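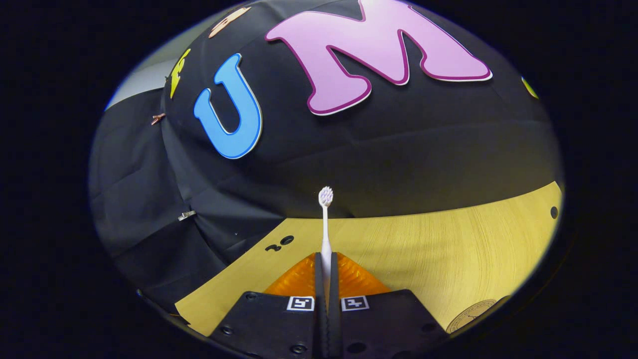

June 27, 2018

The water in Kidlow is moderately hard going on hard. The utility publishes a range so wide that it is useless for setting a softener, so last month I sent a sample from the kitchen tap to a lab. The result came back as 148 mg/L, expressed as calcium carbonate. Divide by 17.1 and you get 8.65 grains per gallon, the unit the softener wants.

The softener came with the house. It is a Woltano single-tank unit in the basement, with a metered valve and a separate salt bin. The previous owner had set the hardness dial to 20. I left it alone for two years because the water felt soft and I had other things to fix.

**What the setting does**

A metered softener doesn't measure hardness. It counts gallons, and it regenerates when the count reaches a limit worked out from two numbers you give it: the capacity of the resin and the hardness of the incoming water. If the hardness number is too high, the machine thinks the resin is spent long before it is, and flushes salt through a bed that didn't need it.

Mine is rated at 30 thousand grains. At 8.65 grains per gallon, with a little held back, that gives 3420 gallons between regenerations. At the old setting of 20 it was less than half of that. The extra cycles all went down the drain as brine.

The rated figure assumes the maximum salt dose. A lower dose regenerates less of the resin but does it with much less salt per grain removed. The manual has a table for this, on the page after the warranty, where I suspect few people get to. I have left the dose at maximum for now so that I'm only changing one thing at a time. In July I'll drop it one step and recompute.

**Checking the valve**

Before changing the setting I wanted to know whether the meter was counting correctly. The procedure:

1. Make sure all taps and appliances are off and the flow display reads zero.
2. Note the gallons remaining.
3. Fill a five-gallon bucket from the laundry sink, cold side, four times.
4. Note the gallons remaining again.

The display dropped by 19. Nineteen against twenty is close enough for a plastic turbine meter of this age, and my bucket line is drawn in marker anyway. An earlier attempt gave a drop of 26, which had me reading about replacement meters for an evening until I remembered the dishwasher had been on.

I also wanted to know whether the outside hose bib was on the softened side. It shouldn't be. Soft water does nothing for tomatoes, and a sprinkler will run through a softener's capacity quickly. A strip test at the bib read hard, so that was plumbed properly. The kitchen cold tap is also unsoftened, which I had not known until the lab sample made me trace the pipe. If it had been softened, the lab number would have been meaningless. I should have traced it first.

**The injector**

Filippos Economou, who has serviced a lot of these valves, looked over my notes and asked when the injector had last been cleaned. I didn't know there was an injector. It is a small nozzle and throat under a cap on the side of the valve, and it makes the suction that pulls brine out of the bin. If it clogs, the softener goes through all the motions of regenerating and draws no salt.

Cleaning it is simple. Put the unit in bypass, relieve the pressure, remove the two screws, lift out the screen and the nozzle, rinse, and clear the orifice with something soft. Don't use wire. An old toothbrush is fine for the screen and the cap, though it won't get into the nozzle itself, for which I used a broom bristle. The screen had a brown film on it, probably iron. The O-ring got a thin coat of silicone grease and went back in its groove on the second try.

While the valve was open I replaced the brine line fitting, which had been weeping. Parts came from Cerketen and cost $57 with shipping, including a spare seal kit I may never use. The fitting was most of the wait and very little of the price.

**Results so far**

Post-softener hardness on the strip reads zero to one grain, same as before. I expected no change there, as the old setting was wasteful but did soften the water. The last regeneration at the old setting was eight days after the one before it. The new interval hasn't completed yet. I'll log the date when it does.

One side effect: the salt level in the bin is now hard to judge by habit. I used to add a bag whenever I bought groceries in bulk, more or less. I've put a strip of tape on the inside wall with marks and will read it after each cycle.

Anel Mabaso asked in a comment on the last post whether any of this is worth doing compared with going without a softener entirely. At 8.65 grains it's arguable. The water heater would scale up more slowly here than in a town at twice that, and you could live with descaling the kettle and shower head a few times a year. If I were starting from an empty basement I might not install one. Since the unit is already there and working, the comparison is between a correct setting and an incorrect one, and that took one lab test and an afternoon.

Still open: the drain line runs to the floor drain without much of an air gap. Code wants a proper one. I have the bracket but need to shorten the pipe, and the saw is at my brother's.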